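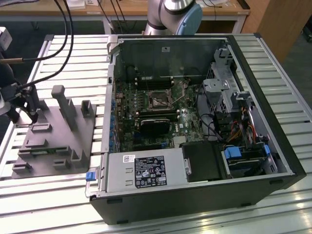
家里那台旧台式机坏了三次,每次都是我自己拆,要是机器能干这活我第一个买,上一版说明底下有条留言这么写,后面还追了一句:到底哪年能行?

年份我们给不出来。不过 Zoltavmont 里现在有 495 段录像,可以看看今天的机械臂离这件事还有多远。我们自己翻下来挺兴奋的,有些动作一年前根本不敢放进任务表。

Zoltavmont 数据说明

概述
Zoltavmont 是一个台式电脑拆装的操作数据集,由 Robles 工作室采集和整理。任务都在打开侧板的机箱里完成:拔线、取硬盘托架、拆内存、装内存、理线,还有把小件放到灰色的 3D 打印治具上。我们想回答的问题很朴素:车间返修台和家里书桌上的这类杂活,机器现在能接手哪几步,哪几步还得靠人。

为什么选电脑
叠衣服、洗碗已经有很多人在做,数据也好找。拆电脑介于家务和车间活之间,零件有硬有软,有的卡得死,有的一碰就歪。线缆尤其麻烦,红黄橙黑一把捆在一起,挡住后面的接口,人会顺手拨开,机器得先学会"拨开"这个动作。好处是机箱本身便宜,坏了不心疼,想复现的实验室去二手市场转一圈就能凑齐!

内容
录像:495 段
任务:24 种,其中拆 14 种,装 10 种
每段附带:固定机位画面、关节角度、夹爪开合量、任务起止标记、人工判定的结果
失败的段落全部保留,标签字段为 outcome,取值 success、partial、fail

任务开始时机箱的状态不统一。有的主板上处理器和散热器都在,有的像开头那张照片一样,插座空着,机箱侧躺在铝型材台面上。请不要假设每段都从同一个配置出发,起始状态写在 initial_state 字段里。

目前做得到的
带蓝色卡扣的硬盘架是最大的惊喜。颜色醒目,行程短,策略学得很快,换一只没见过的机箱也常常能找对位置。把小电路板插进治具的槽里也比预想的稳,只要槽口朝向和训练时接近。用 Bestley 基线(代码在 baselines 目录)训练一晚就能看到像样的动作,第一次看到它自己对准、松手的时候,屋里有人喊出声来。

目前做不到的
内存条仍然很难。往下压需要的力比大多数策略愿意给的力大,压轻了进不去,压重了整块主板跟着弯。扁平的数据线也难,夹住以后会转,转了以后策略就不知道自己拿的是哪一头。螺丝暂时没有收录,我们试过,标注质量不过关,撤掉了。

长任务的情况更现实一些。单步成功率看着不错,连起来就一路往下掉。所以回到那条留言:单独取一块硬盘,可以期待;从开箱到装回侧板一口气做完,这一版里没有哪个策略做到过。

划分
验证集固定为 40 段,测试集用 5 只不出现在训练里的机箱。划分文件放在 splits 目录,请按原样使用,别重新洗牌,否则结果没法和排行表对照。自己补录的数据可以加进训练集,报告时注明即可。

快速开始
先下载索引文件,再按任务名取需要的段落,硬盘紧张的话建议从 drive_release 开始,它最小,也最容易出效果。读取脚本叫 load_episode.py,参数说明写在文件头部。播放时如果画面和关节数据对不上,检查 offset 字段有没有读进去,这是收到最多的一类问题。

评测
Grurance 评测脚本会逐步打分,每一步给 0 或 1,最后同时报告单步分和整段分。请两个都写进论文或博客,只写单步分容易让人高估。人工接管过的段落按接管之前的步骤计分。

已知问题
部分段落里机械臂会挡住主板左侧的接口,遮挡时间记在 occlusion 字段。
早期录像的夹爪开合量有零点漂移,读取脚本默认会校正,关掉校正请加 raw 参数。
金属台面反光较强,对颜色敏感的模型最好做亮度增强。
partial 标签的边界有争议,两位标注员意见不同时取较低的一档。

安全提醒
想在真机上复现的朋友,动手前请断开电源线,电源盒不要拆开。机箱边缘是裸金属,手要伸进去摆零件时戴手套。夹爪的力上限从低往高调,先拿报废主板练。

参与
欢迎提交新任务,尤其欢迎带线缆的!提交前跑一遍 check_format.py,附上一段成功和一段失败的录像。十月会合并下一批,重点放在内存安装上,如果你手上有带力反馈的夹爪,请在讨论区留个言,我们很想看到它压下去那一下的数据。

许可
数据可用于研究和教学,代码许可见仓库根目录的 LICENSE 文件。引用时写 Zoltavmont 数据集,Robles 工作室。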